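Work with us from wherever you already live
Remote software testers and support developers, spring intake

Gilus is a small software company that looks after the ordering and stock systems of other people's businesses. We began as an outsourcing shop with one client and a borrowed meeting table, and we now keep things running for 62 clients, most of them family firms you will never have heard of unless you happen to live down the road from one. We are looking for two kinds of people to join us: testers, who like finding out what happens when a form is filled in wrongly, and support developers, who don't mind opening somebody else's old code and being kind about it.
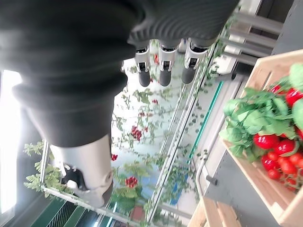 Most of our work comes through Pramell, the stock and ordering program we took over from Ketilsson when they moved out of small business software. It is used by greengrocers, farm shops, bakers and a good many wholesalers, and it has all the charm and all the odd corners of a thing that has been added to by lots of different hands. You don't need to know it beforehand (hardly anyone does!) but you do need to be curious about how goods get from one place to another. A wooden crate, for instance, can be a piece of stock, a returnable container with a deposit on it, or simply a unit of measure, depending on which customer you ask, and Pramell has to cope with all of them. If that sort of muddle makes you want to pull up a chair, we would very much like to hear from you.

Testers work in pairs and share a queue, which stands at 314 open items as I write. Support developers take tickets from the same clients week after week, so that you get to know them and they get to know you, and our customers tell us they like hearing a familiar voice on the phone.
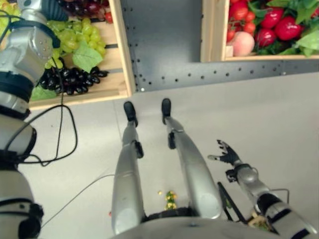 We don't much mind where you live, as long as your working day overlaps with ours by at least four hours and your connection can manage a call. We have colleagues in small towns who have never once been to the office, and others who come in every morning for the company and the biscuits. Pay is the same for the same job wherever you sit, and you will be properly employed by us, with paid holiday and a pension, even where your work is for an outside client.

For testers we ask for patience, clear written English and some experience of testing, paid or unpaid. For support developers we ask for a couple of years with databases and any one programming language you feel at home in. A degree is welcome and not needed.
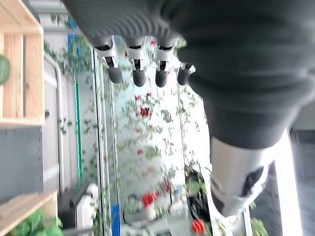 In August the whole company meets up for a week, travel and lodging paid, and we'd love you to come, though it's perfectly all right to say no.

To apply, send us a letter of a page or so and a CV through the Wonidico jobs board, quoting reference 1222. Tell us about a fault you once tracked down and how you went about it, however small. There are 2 interviews, both by video, and we pay for your time at the second. Every letter gets a reply from a person.

Posted 26 January 2024. The advert stays up until the places are filled.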